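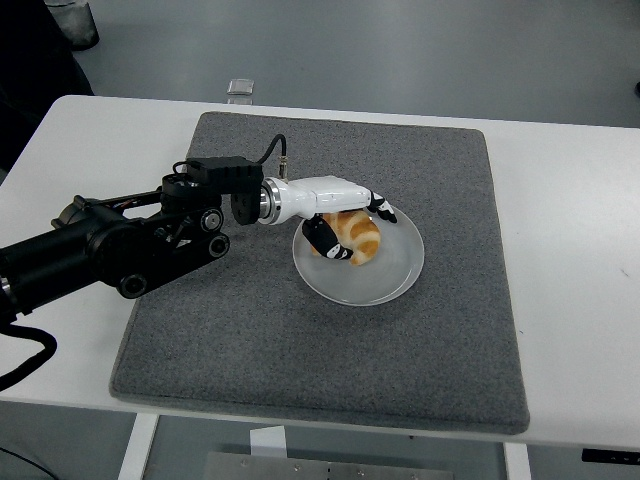

4. Recording demonstrations

4.1 Before you begin

This section covers recording pick-and-place demonstrations on the Stirkness tabletop station with the Holub recorder. It assumes that the arm has been mounted and homed (section 2) and that the operator has completed the teleoperation practice in section 3.

One demonstration is one complete attempt at one task, from the start pose to the end pose, with a task label and an outcome. The recorder calls this an episode. The training job reads episodes only. Anything recorded outside an episode is kept in the session log and is never used for training.

You need:

An operator account with recording rights
A task sheet with the exact wording of the task label
The objects listed on the task sheet, plus spares of anything that wears out
A felt mat and a plate, if the task sheet calls for them
Enough free space on the recording disk (see 4.6)

Caution: Keep the emergency stop within reach of the person supervising the table at all times. The operator's view through the head camera does not cover the area beside the table, and a person standing there may not be noticed.

4.2 Setting the table

1. Switch the arm to Hold. The status line in Holub changes to HOLD before it is safe to put your hands over the table.

2. Wipe the tabletop and lay the mat flat. Press out any raised corner. A corner that sits up can catch the fingers on a low approach.

3. Put the plate on the mat. It does not have to be centered. Move it to a new spot at the start of each block of episodes, and stay inside the mat.

4. Put the object on the plate. For the croissant task, change the direction the horns point from one episode to the next. Do not always put it on the same side of the plate.

5. Look at the head camera preview. The whole plate must be visible, with part of the mat showing on every side of it. If the hand hides the object in the start pose, move the hand and leave the plate where it is.

6. Check the arm cables. They must hang free through the full reach of the task. Pull slack back toward the base if a cable can drag over the mat.

7. Leave the table and set the arm to Ready.

Note: Items near the back of the table or on the floor may stay where they are, provided the arm cannot reach them. The training set benefits from ordinary surroundings. Remove anything with a screen, and anything that shows a person's name.

4.3 Choosing and preparing objects

Use the real item named on the task sheet unless the sheet allows a substitute. Food replicas are allowed for practice. If replicas are used in recorded episodes, select Replica in the object field so that the episodes can be separated later.

Baked goods change as they are handled. Flakes come away, the crust softens, and the item gets easier to grip and harder to release. Replace the item when it no longer holds its shape, and brush crumbs off the plate and mat between episodes. Enter the replacement with the New Object button. Do not start a new session for it.

Caution: Food that has been used at the station is not to be eaten. Throw it away at the end of the session.

Caution: Do not use filled or glazed items with the Caklow hand. Sugar and cream get into the finger joints, and the joint cleaning procedure in section 9 must then be carried out before the next session.

4.4 Start pose

Every episode starts with the hand open, clear of the object, and still. The hand may be anywhere above the table that meets those conditions. Vary it. A model trained only on episodes that start from one spot will often fail when the arm is parked somewhere else.

The fingers should be spread slightly, and the thumb must not be closed against the palm. If the fingers are already partly curled when recording starts, the model may learn to begin its grasp too early. 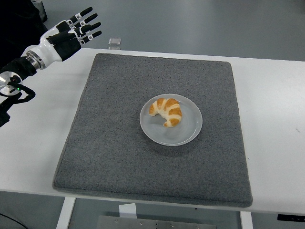 Figure 4-2. Croissant on the plate, hand open above the back left area of the table.

Check the following in the preview before you press Record:

The object is in full view
The fingers are open
No person or sleeve is visible
The task label on screen matches the task sheet, word for word

4.5 Recording an episode

1. Put on the control glove and hold your hand open until the glove indicator stops blinking.

2. Press Record on the foot pedal. Wait for the tone. Motion before the tone is not saved.

3. Move the hand toward the object at a steady pace. Approach from above unless the task sheet gives another direction. Do not stop over the object to think. If you need to plan the grasp, do it before you press Record.

4. Lower the hand until the fingers are on either side of the object. For a croissant, aim for the thick part in the middle. The horns break off.

5. Close the fingers until they touch, then a little more. Watch the force bars at the bottom of the screen. Green is contact. Yellow is acceptable for firm objects but will crush most pastry. If a bar turns red, open the hand and end the episode as Failed.

6. Lift straight up until the object has cleared the rim of the plate.

7. Carry the object to the target given on the task sheet and lower it until it is supported. Open the fingers fully before you raise the hand.

8. Bring the hand back to an open, still pose away from the object.

9. Press the pedal again to end the episode. Holub asks for an outcome. Choose Success, Failed or Discard.

An episode may not run longer than 60 seconds. At the limit the recorder ends it and marks it Timeout. Timeout episodes are kept, but they are left out of training unless a reviewer puts them back.

Note: If the first grasp slips, you may try again within the same episode. Up to two retries are allowed. Open the hand, back away far enough to see the object, and approach again. Recoveries of this kind are useful and should not be discarded. Mark the episode Success if the task is completed in the end, and tick Contains Retry.

Outcomes are defined as follows.

Success: The object reached the target, was released, and stayed put until the end of the episode. Light crumbs are acceptable.

Failed: The operator made a fair attempt and the task was not completed. This includes drops, crushed objects, and objects pushed off the plate.

Discard: The episode is not a fair attempt. Use this for a wrong label, a person in view, a lost glove signal, or a table that was not set properly. Discarded episodes are deleted when the session is closed and cannot be recovered after that.

Do not choose Discard to improve your success rate. Failed episodes are used to train the outcome detector.

4.6 Closing a session

1. Set the arm to Hold and take off the glove.

2. Open the Session tab. Episodes with a missing outcome are listed at the top in orange. Fill these in while you still remember them.

3. Play back the first and last episodes. Check that the camera picture and the hand trace move together. If the hand trace runs ahead of the picture or behind it, go to 4.7.

4. Press Close Session. The recorder checks each file and writes the session summary. Do not switch off the computer while this is in progress.

5. Press Upload. Files are copied to the Fultcombe store and stay on the local disk until the copy has been confirmed.

If the disk is too full to hold another session, Holub will not let you open one. Confirmed sessions can be removed with Clean Up Local Files. Do not delete session folders by hand. The index will still point to them, and the next upload will stop.

4.7 Common problems

The Record pedal does nothing
Check that the arm is set to Ready and that a task label has been selected. The pedal is locked in Hold.

Fingers lag behind the glove
Recalibrate the glove from the Devices tab. If the lag remains, close any other program that is using the head camera. Episodes recorded while the lag was present should be marked Discard.

Error 3537, stream mismatch
The camera and joint recordings have different lengths. The affected episode is set to Discard automatically. Restart the recorder and record one short test episode. If the error comes back, reseat the connector at the hand with the arm powered off, then test again.

Object sticks to a finger on release
Open the hand fully and wait. Do not shake the arm. If the object does not drop, end the episode as Failed, set the arm to Hold, and remove the object by hand. Clean the fingertips with a damp lint-free cloth before you continue.

Plate slides during the grasp
The approach is too low or too fast, or the mat is worn smooth. Turn the mat over or replace it. Do not tape the plate down. A fixed plate behaves differently from a loose one, and the difference shows up when the model is run.

Glare on the plate
Dim the lamp nearest the table or turn it toward the wall. Exposure is locked for the whole session, so make this change before you open one.

4.8 Review

A second person reviews each session before it is released for training. The reviewer may change an outcome or a tick box but may not change the task label. If the label is wrong, the whole group of episodes goes back to the operator.

Reviewers should play episodes at normal speed at least once. At high speed it is easy to miss a release in which the object stays with the hand for a moment and then falls.

Section 4 revised 14/02/2018. Replaces the loose sheet "Pastry tasks, table set-up". For multi-object tasks, continue with section 5.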